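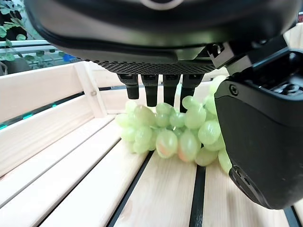

Working next to a pick cell: tips for the produce packing line

Revised 12 March 2018. Applies to the soft fruit line at Estdale. Send corrections to Niamh Kavanagh.

Before the shift

Wipe the finger surfaces with a damp lint-free cloth, then a dry one. Juice film changes the grip and the cell will start dropping bunches well before any fault shows. Do not spray cleaner at the housing. Spray the cloth.

Run a fingertip (gloved) along the slats of each wooden crate before it goes into the cell. Raised grain and proud nails mark fruit. Sand with 120 grit, brush out the gaps, and keep sanded crates off the line until the dust is gone. Crates that rock on a flat bench go back to Pima for repair.

Loading

Lay grapes in a single bunch per position with the stem side down where possible. Very tight clusters are harder to lift than open ones, as the fingers have nothing to get behind. If a bunch sits against a crate wall, move it toward the middle by hand before you close the guard.

Pale green varieties on pale wood give the vision system the most trouble. Turn the side light up one step and leave the overhead light alone. Changing both at once makes the next calibration useless.

Grip settings

Start at the lowest force in the recipe and go up one step at a time. Check ten berries from the contact side after each change. Split skins mean force is too high. Bloom rubbed off in a stripe means the bunch is sliding, and more force is sometimes the right answer there.

Write the setting on the crate card. The Vidberg controller keeps only the last 100 changes and a busy day can use those up.

What has changed for packers

Hand transfer is down, inspection is up. In October the line ran 1,444 crates with the cell and the packers pulled 242 of them for rework, mostly for crushed berries at the bottom. Those calls were made by eye - the cell does not grade.

Yoshinori Ichikawa's rotation is now standard: two hours on inspection, one on loading, then swap. Inspection is easier on the shoulders and harder on the eyes. Take the break at the swap even if the line is behind.

Packers may stop the cell for any reason. A stop is logged by time only, without a name.

End of shift

Park the arm using the Wada pendant, not by hand. Remove loose berries from between the slats with a plastic scraper. Metal ones gouge pine.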